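## 3. Collecting the demonstrations

All of our demonstrations were given by hand. The teacher holds the gripper much as one might hold a pair of kitchen tongs, carries out the task at an ordinary walking-about pace, and lets the tool record its own movements as it goes. We chose paper cups for the first study, and we have grown rather fond of them: they are cheap and light, and they show quite plainly when they have been squeezed too hard. A cup standing upside down (Figure 3a) asks the teacher to bring both jaws in just below the rim of its base, with very little room to spare beside the rack.

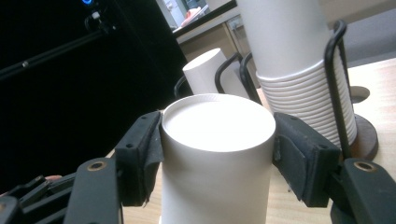

### 3.1 Teachers and sessions

Khải Kim and Cúc Hoàng gave most of the demonstrations, and Joris Segers joined them in June, once the Brisier tool had been fitted with a stiffer spring. Each teacher had 25 minutes of free practice before anything was kept. We had first planned on a good deal less, but the early recordings were full of second thoughts and small corrections, and the policy learned those just as faithfully as it learned the task! After trimming and checking, the full set came to 2,407 demonstrations.
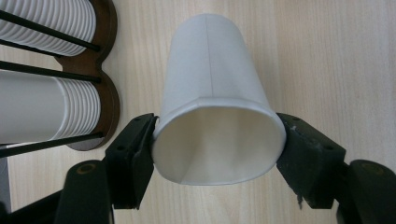

Grip force turned out to be the hardest thing to teach, and we spent far longer on it than we had expected to. The tool records how far the jaws are open but has no sense of how hard they press, so the policy must work out a gentle hold from the opening width and from what the camera sees. The rim of the cup in Figure 3b, pressed slightly out of round between the two fingers, is the sort of clue we hoped it would pick up. Haiyan Wan suggested that we keep such recordings in the set and simply mark them by hand as "firm", and we are very glad that we listened to her. Policies trained without them tended to close the jaws further than was needed.

### 3.2 Passing between two tools

A smaller part of the set, almost 43 minutes in all, was recorded with more than one gripper at work near the same rack. A cup held from above by its base, with the open end hanging down, leaves the lower part of the wall free for another pair of jaws (Figure 3c). We asked the teachers to move slowly here and to pause before letting go, so that the moment of release could be found easily in the recording.

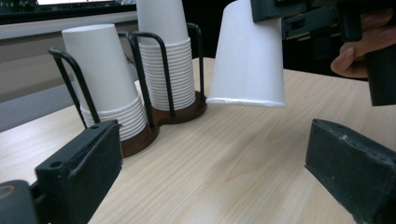

Why not teach the whole task by remote control? We did try it, using the Oakley arm and a pair of hand controllers, and it remains a perfectly good choice where the teacher can't stand close to the work. For light objects, though, our teachers missed the feel of the cup in the jaws, and Hậu Tôn, who was much the most practised of us with the controllers, still needed several attempts for each clean recording. We return to the comparison in Section 5.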